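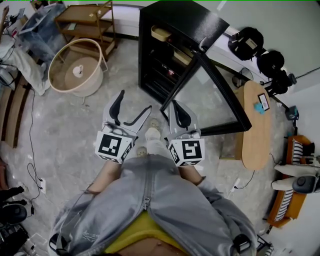 Frequently asked questions: the Monanero handheld demonstration set

What is Monanero?
A set of 1,868 two-handed household demonstrations, recorded with handheld grippers in ordinary rooms. We used it to train the policies described in our Ludus report.

Why handheld grippers and not teleoperation?
Speed, mostly. A person holding the grippers can open a cabinet or move a box at close to normal pace, and no robot has to be carried into the home. The fingers match the ones on our arms, so what the policy learns to do with them carries over.

How do you know where the grippers are?
Each one carries a cube printed with marker patterns. The head camera reads the visible faces and we solve for the position of each gripper from those. When a cube is out of view, we fill gaps of up to 2 seconds from motion data. Longer gaps are cut.

Do people have to stand?
No. Seated and standing recordings are both included and labeled. Seated ones have a lower camera height, and the person's lap and feet are often in view. We tried masking the legs out - it made no difference to the success rate, so the released files are unmasked.

Are the rooms tidied first?
No. Bags, cables and clothes stay where they are. Policies trained only on our lab recordings did worse in homes, mainly when reaching past clutter.

How many demonstrations does one task need?
For door opening, results stopped improving at 1,000. Picking a box off a shelf needed fewer. We have not tested folding enough to say.

What does not work yet?
Glass doors. Reflections upset the depth estimate, and the policy sometimes closes its fingers short of the edge. Fairclough, the newer model, retries up to 2 times before it stops, but the underlying error is still there.

Can I use my own grippers?
Yes, if the cube is fixed rigidly to the body. Measure the offset from cube to fingertip and enter it in the Gavora calibration tool before recording. Recalibrate after changing fingers.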